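Chapter 4
Grasping Things That Are Not Blocks

Before you read: what did your team's gripper do well in Chapter 3, and what did it drop?

In the first three chapters you worked only with blocks. Blocks are kind to beginners. They have flat sides, they stay where you put them, and it is easy to see where the fingers should close. In this chapter we leave the blocks in their box and take things from daily life.

The student club at Plidside made this change in September. Its project, which the members named Plulero, had a budget of 3,590 dollars for the whole year. Each member first learned to open and close a gripper by hand, and only after that could the member write a line of code. We ask the same from you.
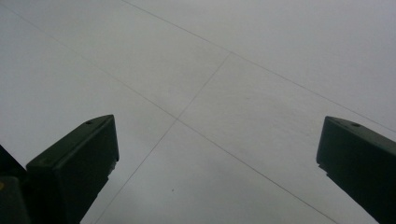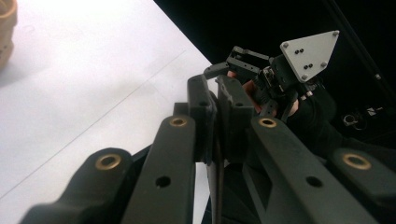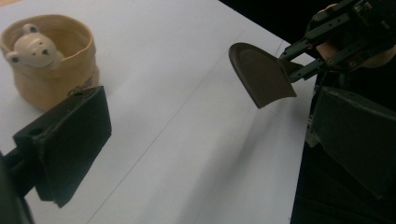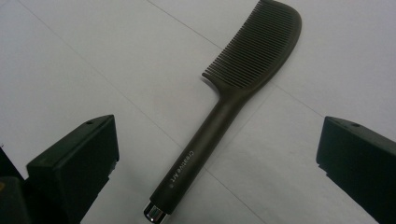

A good grasp begins with a question about shape. Where is the object narrow? Where is it heavy? A long handle can turn between the fingers if you hold it far from its center of mass – you will measure this effect in Section 4.2.

You will work in pairs, and each pair makes 20 grasps with every object. Write down the finger position before you close the gripper. If the object slips, write that down too, and do not repeat the grasp to get a nicer number. The Vurnthorpe team lost 10 points at the Beddoe Cup for a table with missing rows.

New words in this chapter: contact point, grip force, center of mass, slip.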